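Iltari opens its Droduvstead bottling hall in February, and you're invited

DRODUVSTEAD – I've been making drinks for a living long enough to know that press releases are supposed to be written by somebody in a nice office. We don't have a nice office yet (the painters are still in it), so you get me, Hauke Dreßler, typing this at the end of a pallet with a cup of tea going cold next to my elbow. Hello!

The news is this: Iltari, the small soft drinks company I started with Lutz Hamann, is moving all of its bottling to the old Strobel dairy on the east side of Droduvstead, and we open the doors in February. Until now we brewed in one place, filled in another and stored the crates in a third, and I spent more of my life behind the wheel of a van than I care to add up. From February it all happens under one roof, and you can come and watch.

What we'll be making

The first drink off the new line is called Wosteo. It's a sparkling apple and quince drink with a bit of ginger at the back, and I'm ridiculously fond of it. We've been fiddling with the recipe for 2 years. The early batches were far too sweet, then there was a spell when everything tasted like cough drops, and then one afternoon Lutz left the quince sitting overnight by mistake and the next morning it had gone all round and honeyed. We've left it overnight on purpose ever since.

The apples come from orchards close enough that the growers drop in to complain about our prices in person. Quince is harder to find. Not many people plant it these days, and the trees we buy from are mostly in back gardens and along farm lanes, so if you have one and you're sick of stepping over the fruit every fall, please get in touch. We pay by the crate and we'll bring the crates.

There's no coloring in it and no sweetener apart from the fruit and a little cane sugar. It'll be a bit cloudy. Give the bottle a gentle tip before you open it – gentle, please, I've cleaned that ceiling once already.

About the building

Plenty of people in town worked at Strobel or had a parent who did, and I've heard more stories about the butter room than I can fit in here. We've kept the name over the gate and the green tiles along the loading side. The floor drains are original too, and they're better than anything we could have bought new. The roof was another matter. Lutz went up there with a bucket of sealant and a lot of confidence, came back down an hour later and phoned a roofer.

The hall can fill 4000 bottles on a good day, which for us is an enormous number and for the big companies is probably a coffee break. We don't plan to run it flat out. We'd like to fill for a few days, clean everything properly, then use the rest of the week for small batches, odd fruit and other people's ideas. If you make a cordial or a cider at home and have always wanted to see it in a proper bottle, we'll have slots for that from late spring.

Lutz Hamann, who looks after everything with a valve on it, was asked for a quote and gave me this one: "I'm happy with the pumps. The pumps are very good. Tell them to bring their empties back." So there you go.

Bringing your empties back

He's right about the empties, by the way. We'll take back any Iltari bottle at the gate, rinsed if you can manage it, and give you 60 cents off your next one. Labels can stay on, we soak them off ourselves. Caps can go in the tub by the door.

Opening day

We'll open the gate at 10 in the morning and keep going until the soup is gone. There'll be tastings all day (Wosteo, plus a plain apple and something with rhubarb that I'm not allowed to promise yet), and I'll be taking small groups through the hall whenever enough people have gathered at the door. Wear shoes you don't mind getting splashed. Kids are very welcome as long as they keep hold of somebody's hand near the filling line. Parking is on the gravel behind the building, and the bus stops right across the road.

Reporters who'd like to come in ahead of the crowd can have the hall to themselves from 8. I'll make the coffee and Lutz will answer questions about pumps for as long as you can stand it.
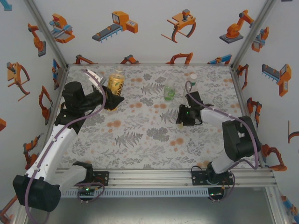 Press contact

Write or call and ask for Hauke Dreßler at Iltari, the old Strobel dairy, Droduvstead. Sample bottles can be sent out on request while the first batch lasts. If you get the answering machine, talk slowly and leave your number twice, it's noisy in here.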